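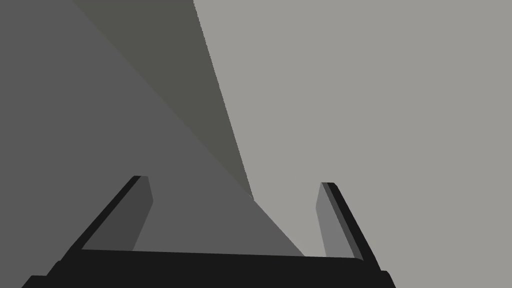 The Badge Will See You Now

Plarnville College says its digital badges prove what students can do. Employers are still waiting to be told what that is.

By Keerthana Gounder

The list of badges you can earn at Plarnville College is now longer than the list of majors, minors and certificates put together. The current catalog has 364 of them. There is a badge in Spreadsheet Confidence and a badge in Listening. There is a badge called Resilient Thinker, at levels one through four, and a student who collects all four gets a fifth one for having done so.

They live on a platform called Clornari, which the college signed up with three years ago and which lets students pin small colored hexagons to an online profile. The pitch, as laid out in a glossy booklet handed to every family at orientation, is that a transcript only says which classes you sat in. A badge says what you can do.

I teach one writing class a semester at Plarnville, so I have watched this arrive from fairly close up. I have also been asked to award badges. Last December I was sent a form with the names of everyone in my section and a column marked Persuasive Communicator, and I was asked to put a check next to the ones who were. There was no box for "sometimes."

What the hexagon stands for

Click on a badge and you get a short paragraph. The one for Collaborative Problem Solver says the holder "has demonstrated the capacity to engage with others toward shared outcomes in dynamic settings." I read this to Sharada Thomas, who hires lab technicians for a water testing company across the river, and she asked me to read it again.

"So they did a group project," she said.

Thomas has been hiring Plarnville graduates for most of her career and likes them. She looks at their lab courses, calls a professor if she knows one, and gives everybody the same bench test, which involves a pipette and a set of dilutions. She has seen the hexagons on applications. She hasn't clicked on one, and when I showed her how, she wanted to know who had signed off and what the student had handed in. The page didn't say.

The college's answer is that it should, and soon will. Karthikeyan Kurian, the associate dean in charge of the program, told me that every badge sits on a rubric and that every rubric went through faculty review. I asked to see the rubric for Listening. It arrived two weeks later. It asks that the student complete a 20-minute online module and write a reflection, and the reflection is scored as present or absent.

Kurian is a patient man and he didn't dodge. "Some of these are light," he said. "They're entry points. The thinking was that you get students in the door with the small ones and they move up to the ones with more weight." How many move up? He said the office was working on that.
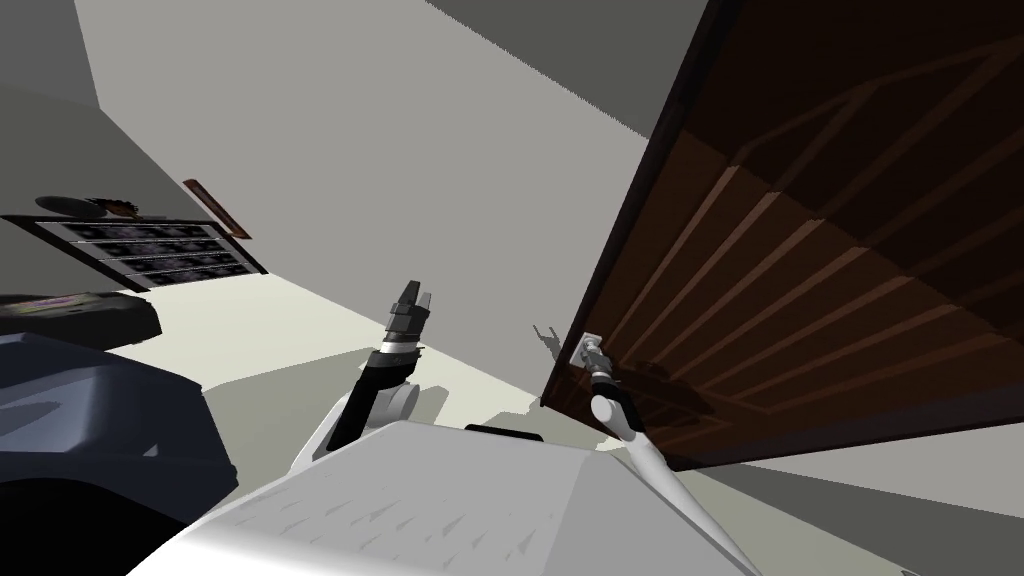
The language of the catalog is the first thing that ought to make a parent slow down. Almost every entry is about readiness: ready to lead, ready to adapt, ready to reach for what's next. Readiness is a cheap thing to claim. Put a robot in a simulated room, both arms stretched out in front of it and the fingers of its grippers spread, and it looks ready too. Whether it can do the job is a separate matter, and you would want to see some results before you bought one. Plarnville has been selling readiness for three years and has yet to publish a result.

It has published satisfaction numbers. In the spring survey, 277 students said that badges had made them "more confident about the future." The survey didn't ask what they compared that to, and it went only to students who had already earned a badge. Confidence is pleasant to have. I'd want to know if it lasted past the first round of interviews.

Some of the students are ahead of their elders on this. Xuân Lã, a junior in accounting, has nineteen or so badges, by her own guess, and earned most of them in one long evening in the library before an advising appointment. Her advisor had a target for how many each student should hold. "You skip to the quiz," she told me. "If you get it wrong it lets you go again." She has taken them off her résumé. The one she kept is for volunteer tax preparation, which ran eight Saturdays' worth of work in a church basement, and she says the basement is what interviewers ask her about.

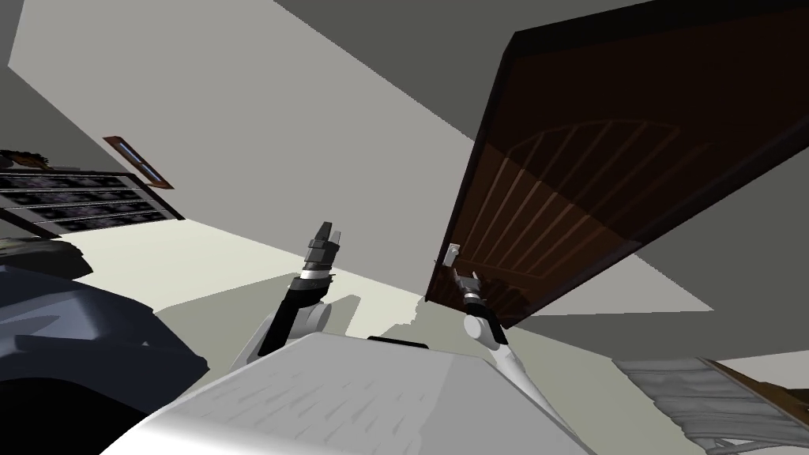
Who wants this

I went looking for the demand. The orientation booklet says badges were developed "in response to employer need," and there is a footnote, and the footnote goes to a report by Dornon, a consulting firm. Dornon also helped Plarnville choose the platform. The report rests on interviews with hiring managers who were asked whether they would find it useful to have better information about applicants' skills. They said yes. I would have said yes as well. So would anyone who has ever hired a person.

Nowhere in the report does a hiring manager ask for a hexagon.

Safta Crăciun, who was registrar at Plarnville until she retired, remembers an earlier version of all this. It was a co-curricular transcript, a second sheet of paper listing clubs and leadership workshops, and it came with a seal. Students could order it for a small fee. She kept a drawer of the special paper in her office in Kamath Hall, and when she left the drawer was still nearly full.

"The regular transcript is ugly and it's hard to read," Crăciun said. "But if it says B-minus, somebody gave a B-minus, and I can tell you who, and the student was probably mad about it."

I keep coming back to that. A grade costs something to give. A professor has to look at work that fell short and write down that it fell short, and then sit through the office hour that follows. The badges, as Plarnville runs them, carry no such cost. I asked Kurian's office how many attempts had ended in a student being turned down for good. The reply was that the system isn't set up to record that, as students may always try again.
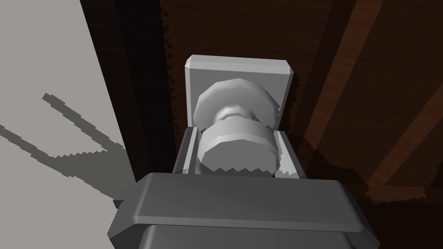
There are good badges in the pile, and it would be unfair to leave them out. The welding shop gives one for passing a bend test, and the welds are cut up and kept in a bin for anyone who doubts it. Nursing has 2 that track skills checked off in front of a licensed instructor. In each case the badge sits on top of something that existed before the badge did, and the people who run those programs were a little puzzled when I asked what the hexagon had added. The welding instructor thought it might help with recruiting. He wasn't sure.

Meanwhile the contract with Clornari comes up for renewal next year. Plarnville won't say what it pays. The tutoring center, two floors below the badge office, now closes at 5 p.m., when a fair share of my students are getting off work and starting to think about their papers.

Kurian told me there will be a review before the renewal, and that outside employers will be invited to take part. Thomas hasn't heard from anyone yet. She said she would come if they asked, and that she would probably bring the pipette.

As for my own form, I sent it back last December with no checks on it and a note offering to forward the students' essays, with my comments, to anyone who wanted to judge for themselves. A week later everyone in the section had the badge.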